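Wevadano bench check, room 512, Sunday. Comments go under each item.

## 1. Holders and containers

- [x] Black holder seated, base of the cylinder inside it
- [x] Frosted plastic cylinder upright
- [ ] Holder edges sound

Comment: white chipping on the left wall. Replace from Mindico stock. 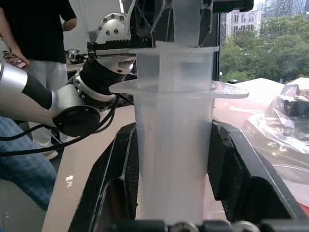 ## 2. Table and liquids

- [x] Table panels lie flat
- [ ] Liquids labeled

Comment: label was missing in August too. Second notice.
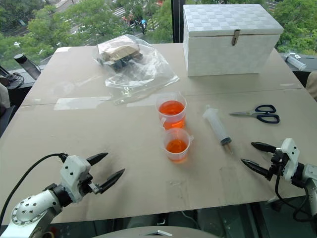 Sharps rules are the same as in room 464. Scissors go back in the drawer after each use, blade closed. The pair to the right of the syringe needs putting away, and the orange liquid in both beakers needs a name and a date. Recheck in 2 days.

## 3. Window side

- [x] Latch fitted on white box
- [ ] Ledge clear

Comment: move the clear container off the ledge.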